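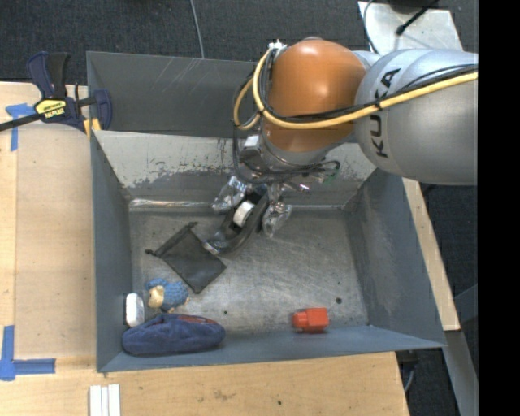
Bring a bag and get there early, one regular advised on the library's message board, as the gardening shelves were picked clean by mid-morning last time and she went home with only a book on moss (she loved it, mind you).

The Umullow book swap is back this November, and it's bigger than ever! The doors of the old grain hall on Camargo Street open at 10 a.m., with 1,293 books already sorted onto the tables and more coming in every afternoon. Bring up to 20 of your own and take home the same number. If you have nothing to trade, come anyway and pick out 3 for free.

The children's corner has moved to the stage end, where there's finally room for the beanbags, and picture books get their own long table next to it. Mysteries are split by country this year, a wonderful idea that should send plenty of people home with an author they've never tried. There's also a whole crate of sheet music, mostly piano, donated from a house clearance in Tredano, and a very good run of railroad histories.

Cookbooks go out in two batches, half at opening and half at 1 p.m., so late risers get a fair shot at them too. Please leave encyclopedias, school textbooks and anything with a damp smell at home. Magazines are welcome if they're tied in bundles.

Soup and cornbread will be on all day in the side room, and story time for ages 7 and under starts at 11:30 a.m. Parking behind the hall is tight, but the Tredano bus stops right across the street. Books can be dropped off at the library desk until the evening before the swap, any time after 2 p.m.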